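Soft fingertips vs plain parallel jaws for turning knobs

ebise_y
Right, I've spent most of August on this and I'm going round in circles (sorry). I've got the Flelta parallel gripper on the arm, and a borrowed set of Prutivau soft fingers. The job is kitchen appliances: open the oven door, turn the timer, close up again. The soft ones are lovely on bowls and dishes but on a dial they just sort of wring themselves and spring back! Anyone else had this?

Habte_B
Yep, same. Soft fingers twist before the knob does. I went back to hard jaws with a bit of rubber glued on and never looked back. Cost me next to nothing.

mebratg
Disagree with Bethel there. Hard jaws are fine until your wrist is a few degrees off the knob's axis, and then you're dragging the whole appliance along the worktop. I'd keep the soft ones and use a shorter finger. What are you closing with, Ebise? If you're at full force you're probably squashing them flat.

ebise_y
Force set to 8 out of 10 on the Tikby controller. I did drop it on Tuesday and it slipped straight off, so I put it back up. I haven't got shorter fingers but I could cut the spare pair down, I suppose.

bukola
What does the dial look like? A smooth round knob and one with a bar across it are two different jobs. And where's your camera, wrist or fixed?

ebise_y
Fixed for now, the wrist one kept losing the dial whenever the fingers got close. The timer is round with a raised bar you can pinch, goes up to 30, and the temperature knob is right above it so there isn't loads of room for fat fingertips. It's the cream one, sat on the shiny speckled worktop:

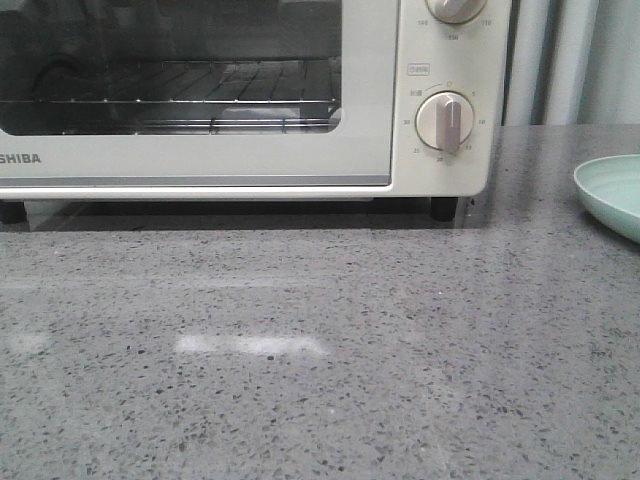
Mebrat reckons the worktop would bother her more than the knob, as anything glossy plays havoc with a depth camera, and she'd put a matt cloth down before buying another gripper.

Habte_B
Cloth's a good shout, but it won't stop the fingers twisting. If there's a bar, pinch the bar. Hard jaws, rubber pads, done.

bukola
Both of you are right, annoyingly. I'd try the hard jaws on the dial and the soft ones on everything else, if you can stand swapping them over. Mine takes 11 screws, so I can't!

ebise_y
Mine's only a clip, luckily. Pads are going on tonight, will report back.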